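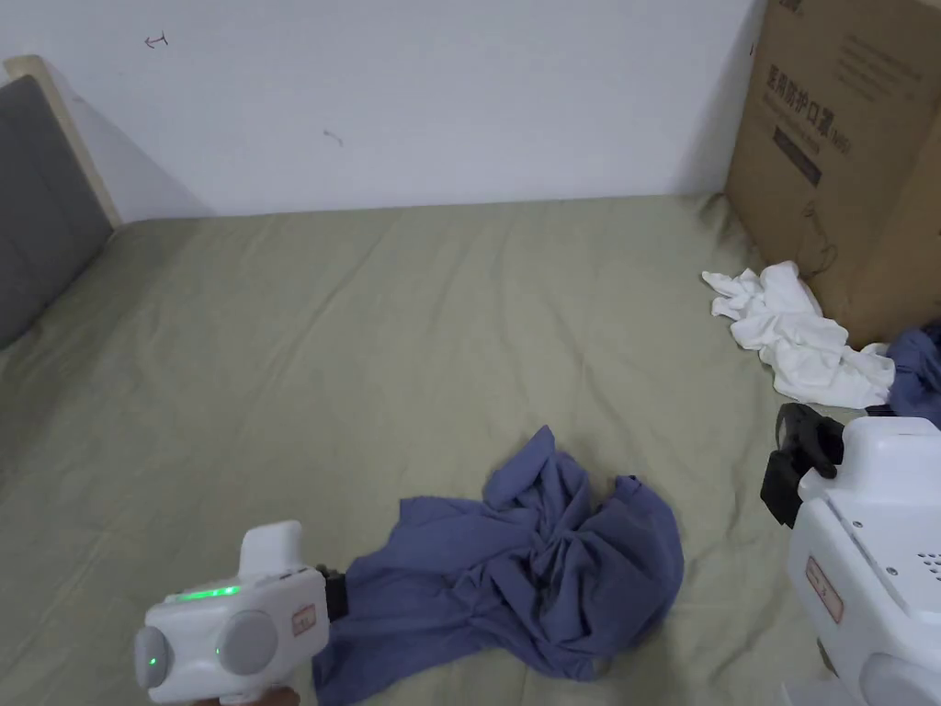 3.2 The bed as a sorting surface

We had gone into the fieldwork thinking a good deal about closets and drawers, and rather little about beds, and it took us most of May to see how much of the folding in these homes is done on the mattress. It is wide, it is soft, and it is already at a comfortable height for anyone who would like to sit down while they work (many of our participants very much would!). Clothes reach it in all sorts of conditions. In Figure 2 a blue shirt rests in a twisted mound on the green sheet, with a white cloth bunched up at the foot of a big cardboard box, and we coded the shirt as "gathered," the term Howlader prefers for any garment whose sleeves and hem can't be told apart at a glance. Of the 2,478 garment entries in the Plisard diaries, gathered items were the ones people wrote about with the most feeling, usually a sigh and now and then a fond word for whoever had worn them.

Boxes deserve a kind word too. Several households kept one on or beside the bed as a halfway place for things that were clean but had no home yet, and in our 48 interviews people spoke of these boxes as temporary even when they had been there since the last move.
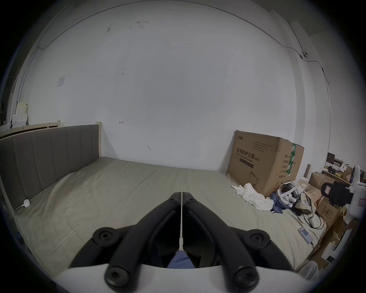
Figure 3. Bed with a gray upholstered headboard; a small round white charger lies on the sheet.

Small belongings such as chargers were left out of the garment codes and are taken up with the other bedside items in Section 4, where Arboleda's room plans are also given.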